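I'd been wanting to sit down with Ans Van Damme ever since she told me, over very bad coffee, that she could tell how a kitchen was run by looking at its sugar packets. She's been setting up break rooms and small breakfast counters for eight years, most of them under the Bellbridge name, and she has opinions about all of it. So on 15 June 2019 I finally went over to her place in Clestell with a notebook and a list of questions. I got through maybe half of them.

We started with the mess, because everyone has it. You know the drawer I mean — the one where takeout ketchup and tea bags and a dead battery all live together.

"People buy a big box with a lid and throw everything in," Ans told me. "Then they feel tidy. And a month later they're digging with both hands."

Her rule is one kind of thing per bin, and no lids if you reach for it daily. She's pretty fierce about the lids! A lid, she says, turns into a shelf, and then somebody puts a plate on it.

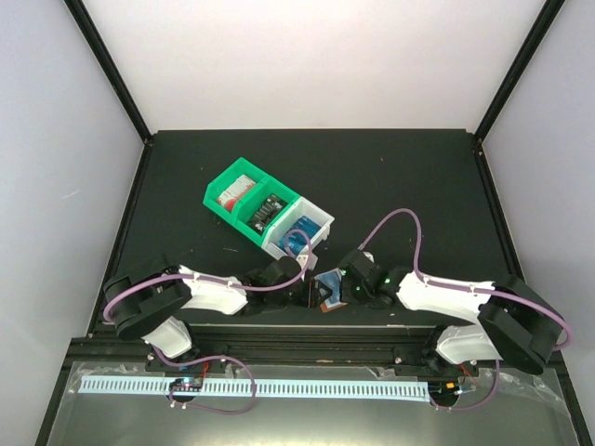

Color is where Ans really gets going. She used to label everything, beautifully, with a label maker she bought for her first job, and then she noticed that people coming in before their first cup of anything don't read. They go by color. So now she lets the packets do the talking and puts unlike things side by side: the white and red ones in one half of a green bin, the black ones in the other half, the blue ones next door in a white bin of their own. "If a blue one lands in with the black ones, you see it from the doorway," she said. "You don't need a label for that."

I asked whether the bins themselves ought to match. (Mine don't, and I was hoping for some comfort.)

"Oh, please, no," she said. "Matching is for the catalog. I want them to line up and I want them to stay put. After that you can have any color you like."

She does like a row, and she doesn't mind if it runs at an angle, as long as a hand can get into each bin. What she won't have is stacking bins on top of each other. She tried that once for an office with 494 people in it, and the bottom bins simply stopped being used. The client, Els Jansen, still brings it up. "Els sends me a card every December," Ans said, "and there's always a line about the tower."

That office got through 3,000 packets in its first stretch, and Ans had ordered for half of it. She laughed telling me this, but she also got up to show me the order book she's kept ever since, with the refill dates down the side in pencil.

Her other tip is to fill a bin only as high as its rim. I said that meant filling it more often. "Yes," she said, and poured me more coffee.

Before I left I confessed to my own drawer. She wanted to know how many kinds of tea were in it, and I said I'd have to get back to her. I've bought two bins since then, one of them green, and the ketchup has moved out.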